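Flotside, two weeks in: the grippers I didn't want to like

I have been putting off this post because I kept changing my mind. When we started comparing hand-held grippers back in November I was pretty sure I'd end up telling everybody to stick with the Fourie, which is the one I learned on and which I can just about take apart in the dark. Then I spent a couple of weeks with pads on my fingers' worth of linkages in each hand, packing and unpacking boxes, and now I have Opinions.

So first, the setup. The idea with Flotside is simple enough. You hold a gripper in each hand, squeeze, and do ordinary household stuff while the camera on the tool records it. Later the recordings go off to train an arm that has the same kind of fingers on the end of it. I love this way of working, by the way! No dragging a robot arm up the stairs, no tripping over the power supply, no waiting for a controller to come back after you hit the stop button with your hip. You just pick the tools up and go.

The job I used for most of the comparison was the cardboard box job: small packaged things, one open carton, in or out, both hands working. It's boring and it's also mean, in a good way. You get stiff boxes, slippery boxes, crinkly bags, and flaps that are always in your way.
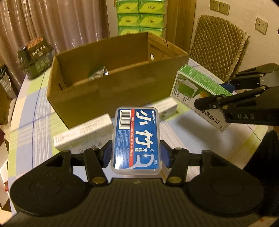
Candela Vallejo
Gripper wrangler, camera fusser and the person who writes this blog

OK, fingers. I'll start there since that's what everybody emails me about.

The blue pads are the best thing about this design, and I say that as someone who complained about them for the whole first morning. They felt too soft. I was used to the hard rubber on the Fourie, where you squeeze and you know right away that you've got the thing. With the soft pads there's this little mushy moment and I kept squeezing harder than I needed to. Do that to a clear plastic box of floss picks and you can feel it start to bow, which made me nervous every time (I only popped one open, and yes, I was finding floss picks in my socks that evening).

Once I eased off, though, wow. Smooth plastic used to be my least favorite thing to grab, and now I barely think about it. You close until the pad just starts to give and then you stop. Fulgencio Sarmiento, who does the recording checks with me and has much calmer hands than I do, got it in ten minutes. I needed a day and a half.

Printed cartons are easy with both designs, as long as you go for the flat sides. Corners are where I get into trouble. If only part of the pad is touching, the box wants to swing, and then your other hand goes chasing after it and you've got a very silly looking recording. I've started turning the box against the table before I lift it. It costs a second and it saves a retake.

Next up, the linkages. Two arms angling in from a wide base, pins at the joints. I like that I can see every one of them and check for slop before a session. The Fourie hides everything under a cover, so when something gets loose in there you find out from the footage. What I don't like is how wide the base is. When you're working with two of these over one carton, they bump. You learn to keep one back and high while the other goes in, kind of like two people sharing a very small kitchen sink.

Then the camera. It rides on the tool and looks out over the base toward the fingers, so the fingers and whatever they're holding are always there, and I've gotten really fond of that. We tried a head-mounted camera early on and I would look away at exactly the wrong moment, every time. With the camera on the gripper there's no looking away. The trade-off is that you lose sight of the inside of the carton when you're holding something large right over it. Fulgencio thinks we should add a third camera up on a stand. I think we have enough cables in our lives.

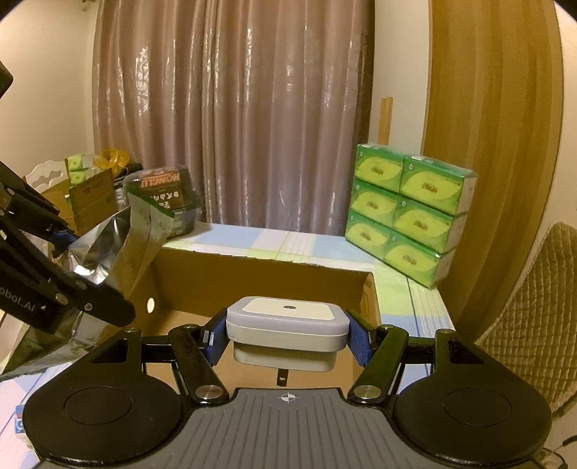 Both hands full over the carton: white plastic container in one gripper, foil bag in the other.

Foil bags deserve their own section, so they're getting one. I hate them and they're also the best test we have. They crinkle, they fold, they throw light all over the place, and the part you grabbed is never quite the part you meant to grab. On the Fourie I'd lose a bag pretty often because the hard rubber skates along the foil. The blue pads hold on much better. My only advice is to take a good fat pinch near the edge and then leave it alone! Every time I tried to fix my grip in midair I made it worse.

Square containers are the opposite, they're a treat. Flat sides, two pads, done. If you're training somebody new, start them there and let them feel clever for a while before you hand over the foil.

Some numbers, for the people who skip to the numbers. We kept 2434 clips between the two designs. I did 845 of those on the Fourie before I switched over for good, so the split isn't fair and I'm not going to pretend it is. My plan was to stop at 2000 but we had a rhythm going and I didn't want to break it. The grip sensors needed re-zeroing 2 times, both on the same tool, both after I'd set it down harder than I should have. My fault, Fulgencio has it written down.

The controller is the part I'm still grumpy about. We're running the Brallbridge box, and it's fine, it does the job, but the start button is tiny and the beep for "recording" sounds a whole lot like the beep for "storage almost full." I lost most of an afternoon to that beep. I put a blob of nail polish on the button so I can find it by feel, and that has helped more than the last firmware update did.

Weight is a draw. Both get heavy after lunch. I switched to sitting for the low table stuff and my shoulders are much happier.

So would I go back to the Fourie? For stiff boxes all day long, maybe, it's a tough old thing and the cover keeps the crumbs out. For anything mixed, no. I've already packed mine up to send to the folks in Brornport, who asked for a loaner.

Next time I want to get into the arm side, and whether what I do with my wrists makes any sense at all once a machine has to copy it. If you've tried other pads on these fingers, especially anything thinner, please leave me a comment. I have spare screws and a free weekend coming up.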